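Sideboard

A sideboard is a low piece of furniture with a flat top and enclosed storage beneath it. It was first used in dining rooms for holding dishes, linens and serving pieces, and is now found in living rooms, hallways and offices as well. In American usage the word overlaps with buffet and credenza, and furniture sellers often treat the three as the same thing.

History

Early sideboards were plain tables set against a wall, from which food was carried to the diners. Drawers and cupboards were added during the eighteenth century, when separate dining rooms became common in larger houses. Nineteenth-century examples were often heavy, with carved backs, mirrors and marble tops. Most of these features disappeared in the twentieth century as rooms became smaller and ceilings lower.

The town of Drulosthorpe had a small sideboard trade in the early part of that century. The best-known workshop there, Entwistle, employed 106 people at its peak and sold mainly to hotels. Its standard model had 2 cupboards and a shallow drawer for cutlery. The workshop closed after a fire destroyed its drying sheds, and few of its order books survive.

Construction

Older sideboards were made of solid timber, usually oak, walnut or mahogany. Solid tops move with the seasons, so makers fixed them with slotted screws or wooden buttons that allowed the boards to swell and shrink. Later makers turned to veneered panels, which stay flatter but are harder to repair once the surface is damaged.
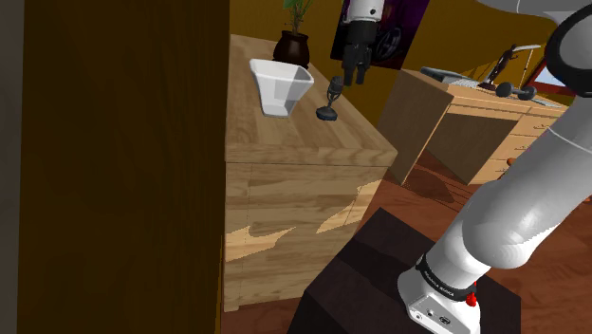
Tops are generally finished to resist heat and spills, although oil finishes need to be renewed from time to time. Many buyers prefer a top in which the tone of the wood varies. Strips of lighter and darker tan, as on the pale cabinet illustrated, show scratches less readily than a single even color. Short legs, also used on that cabinet, lift the body clear of the floor and make cleaning easier. Other sideboards rest on a solid plinth, which hides dust but can trap moisture against the base.

Modern use

Open-plan housing has given the sideboard a wider role – it may hold a television, divide a seating area from a kitchen, or store office supplies. The Puvuvis range, designed by Alfie Naylor, was sold in two lengths and could be fitted with doors on both sides for use away from a wall. A rival line, Grikik, was produced in a single run of 300 and had sliding doors.

Interest in older pieces has also grown. A display of Entwistle furniture opened in Drulosthorpe in October 2020, with several hotel sideboards lent by private owners.

See also

Buffet
Chest of drawers
Credenza
Welsh dresser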